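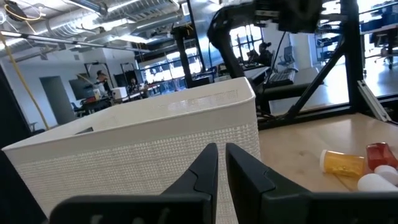
White basket, woven pattern, rounded rim.

From: Vimala Marar
To: Jindilwood parents list
Subject: Re: Games for the Sunday party

Kavitha Subramaniam wrote:
> Has anyone got a game that keeps a mixed bunch of kids busy
> for longer than it takes to explain it? Ours run from 3 up to
> nearly teenage. We have the hall from 2 o'clock and I would
> like to still have a hall at the end of it. Also, is cake
> first or cake last?

Kavitha,

Cake last. We did cake first at the Foritz Street party and I spent the next hour refereeing.

For a game, try the sock hunt. Hide odd socks all over the hall before they arrive, and every child has to find a matching pair. The little ones think it's magic, the big ones think it's beneath them until somebody else is winning. You will be finding socks in December.

Musical statues also works, provided the grown-up on the music has no favorites. My brother-in-law Unnithan was caught stopping the song whenever his own daughter stood still, and there was very nearly a petition.

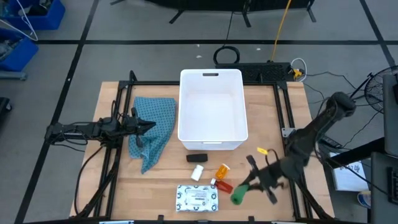
Skip the piñata. I know it looks festive in the catalog. You get 200 pieces of candy on the floor, 2 children crying and one holding a stick. If you must, give everybody a paper bag with their name on it first and fill in the gaps from your own pocket while the loud ones are busy.

Pass the parcel is fine for the under-sixes. Wrap more layers than you think you need and put a sticker in each. The older kids can do the wrapping beforehand, so they're less insulted when they don't get to play.

I still have the Moruteck speaker if you want it. It only plays loud or very loud.

Vimala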